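Mug trees: your questions

Do I need a mug tree at all?
Probably not. If you've a cupboard with room in it, mugs live there perfectly well and gather less dust. A mug tree earns its place when the cupboard is full, or when you use the same two or three mugs every day and are tired of reaching behind the gravy boat for them.

You've been rude about mug trees before. What changed?
Not much. Fatos Spahić wrote our first piece on them and called them "a coat stand for people who won't wash up". We still get letters. The view has softened a little, mainly towards the short ones with few pegs.

How many pegs should it have?
Fewer than the shop would like to sell you. The Rastden has six and looks generous until you hang six real mugs on it, at which point they knock together and you can't get a finger through any of the handles.

Will it tip over?
It may, if you load one side. Sellers like to say "weighted base" without giving a weight, so pick it up before buying if you can. The Cendeck we tried went over with two big mugs on the same side. Hang the first mug low and the next one opposite, and you'll have less trouble.

Are enamel mugs all right on one?
Yes, and they're a better match than heavy stoneware. The thing to watch is the handle. Some are small, and a fat peg won't go through. Take a mug with you to the shop – you'll get a look from the staff, but you'll know. Enamel chips too, so leave space between mugs.

Isn't it more hygienic to hang mugs up?
We've seen this claimed and have yet to see anyone back it up. A hung mug tilts, so less dust settles in it than in one left standing open side up. A shut cupboard door does the job better.

Can I hang mugs up wet?
You can, but a bare wooden peg won't thank you for it. Give the handle a wipe first. The Radonjić leaflet says its oil finish is "fully waterproof". Ours had a grey ring on one peg by November.

Do the pegs need to be at different heights?
It helps. Pegs all at one level put the mugs shoulder to shoulder. Staggered ones give each mug somewhere to swing. 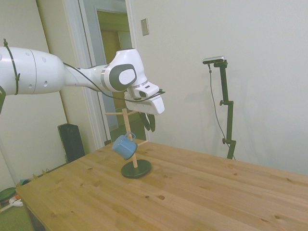
Small blue enamel mug on a wooden mug tree with a round black base.

Straight pegs or angled?
Angled upwards is safer if the table gets bumped. Level pegs are easier to load and easier to knock a mug off. We wouldn't pay extra for either.

Is the expensive one worth it?
The Surnent costs 11 pounds more than the plainest tree we tried, and most of that seems to go on the box. Spend it on a mug you like.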